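## About Pesten

Pesten gathers demonstrations for learning systems that handle household objects. The company was founded by Maysoun Jaber, who remains its director, and now employs 11 people at the Gwynne Street office.

Our operators guide robot arms through everyday tasks — putting away footwear, sorting laundry, clearing a counter — and each attempt is recorded and labeled by the person who performed it. Failed attempts are kept and marked as such. The Vatum collection, opened to partners in February, holds 3,000 demonstrations across 50 tasks.

Sessions are held in furnished rooms and working offices. Universities may apply for access to Vatum at no charge; commercial terms are available on request.

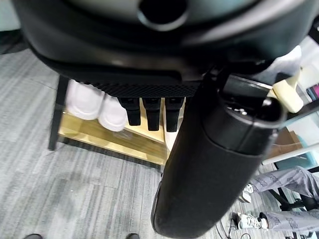
*Shoe shelf task, gripper above the upper tier.*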